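To: bench-talk list
Subject: Re: robot on the fuse block bench, what changes for us

On Monday the Grurnness rep wrote:

> Can someone on the Grakia site say plainly what is happening with the
> fuse block bench? Our people over here have heard three versions. One
> says it goes fully automatic by June, one says it's only a trial, and
> one says the hand fitters all move to packing. We do 185 blocks on a
> good shift by hand and would like to know what we'll be measured
> against. Also who gets the blame when a fuse is in the wrong slot?

Quick answer as I'm on in ten minutes, sorry for the state of it.

It's a trial. Two arms, one bench, day shift only. Nobody moved to packing so far and we've got that in writing from Villalobos (they run the line side). June is when it gets reviewed, not when it goes live. Don't know where "fully automatic" came from.

As for the work itself, it's the same as yours. Pick the fuse, hold it upright, into the socket. Small see-through bits of plastic, fiddly for anyone, and the fingers on the grippers are scuffed already.
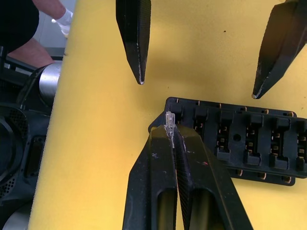 1. Numbers

The target on the trial bench is 100 a shift. Hand benches stay at 186, same as before, and the two are not to be put on one chart. We asked for that and got it. Last week's best on the trial bench was 67. So if your manager quotes you a robot figure, ask which week and who was standing there.

2. Who does what

One fitter per shift is down as "bench lead" for the trial. You load, you watch, you clear it when it stops, you check the colours after. Same grade at the moment, which we are not happy with — it's more to keep an eye on, not less, and the checking used to be shared out. Regrading is on the list for the Pralari meeting.

What people say after a week on it: wrists better, eyes worse. A lot of standing. Two asked to go back to hand fitting and were let, no fuss. One wants to stay on it.

3. Wrong fuse, wrong slot

Goes down as a bench fault, not against the fitter. That took some arguing. But you do have to sign the check sheet, so do the check properly, left to right along the row, and dont sign for a block you havent looked at. A full row is easy enough to read once you know the order:

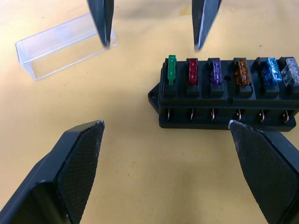
Green, red, purple, orange, blue, clear. Clear lid behind.

4. Still open

Breaks when the bench is stopped. Training time, paid or not (we say paid). Whether nights get it at all. Will post when theres an answer on any of these.

If your site gets offered the same trial, get the bit about the seperate charts in writing first. Got to go, bell's gone.

Grakia bench rep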